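Project Bellov: gallery from the tidying sessions

Posted 23/01/2023

Welcome to the Bellov gallery! Since October we have been recording everyday household jobs in ordinary homes, so that our learning system, Zirkel, gets to study how they are done in real hallways and kitchens. We are up to 3947 recordings, most of them short, and we still get a kick out of watching new ones come in. Shoes have turned into our favorite subject (they come in so many shapes, and laces go everywhere).

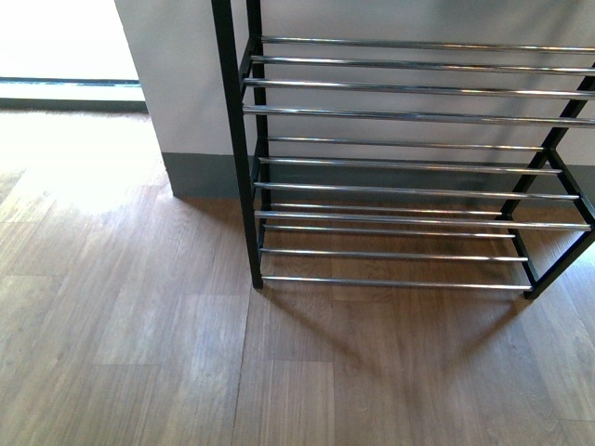 Starting states matter a lot to us. A session at Wamuvard runs to 9 recordings, and we want each one to begin a little differently, so Zirkel can't just memorize a single layout. Full shelves, half-full shelves, one lonely sneaker on the floor, we collect them all. The bare rack is a great one to have in the set, with every rod free and a clear stretch of floor in front of it. Chrome is fun too! Those bright streaks along the rods are just the kind of thing we want Zirkel to get used to, and so is strong light spilling over a brown floor.

Labels come next. Each recording gets two passes, one for what was moved and one for where it ended up, and we throw out fewer than we used to now that the instructions fit on one page. The next batch, Zhong, covers coats, umbrellas and bags, with eight homes signed up so far. New pictures go up on this page as the sessions are checked.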